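Home tidying helper wanted, Bredwood and nearby villages

Part-time, 29 hours a week, mornings with the odd afternoon

Lokero is a small home-tidying service, and we are looking for somebody kind and steady to join us from November. We go into people's houses and help them get their tables, cupboards and spare rooms back into use. Some of our clients have just moved, some have been poorly, and quite a few have simply let things pile up and would like a bit of company while they sort it out (we have all been there!).

You would start out alongside Lajos Magyar, who has been with us from the beginning and will happily talk you through everything, probably more than once. After the first month you would have your own regular households, most of them on the Nazarenko Road side of town, and you would see the same faces each week. We pay £360 a week, plus travel between houses, and we provide aprons, boxes, labels and a flask if you haven't got one.

You don't need to have done this for a living before. If you have kept a busy home going, or helped a parent clear theirs, we would love to hear about it. You do need to be comfortable lifting a full box, patient with people who change their minds, and able to leave a thing alone when you are asked to.
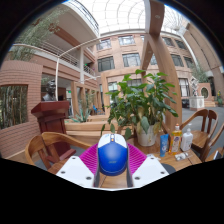
Dining tables are where most of our visits begin, and they will be a good part of your week. People eat at them, work at them and put things down on them for a minute that stay until spring. A blue and white computer mouse, a row of bottles with a squeeze tube at one end, a big leafy plant with a few leaves going yellow: all on or over one wooden table, and all wanting a decision from its owner. Your job is to ask, listen, find each thing a home and wipe down underneath. Picking off the yellow leaves is very much allowed.

To apply, please write us a letter or an email telling us a little about yourself and about a room you have enjoyed putting straight. Up to 200 words is plenty, though we won't mind if you run over. Send it to Lajos at the Lokero office, 29 Oremov Lane, Bredwood, or drop it through the door any time before 4 pm.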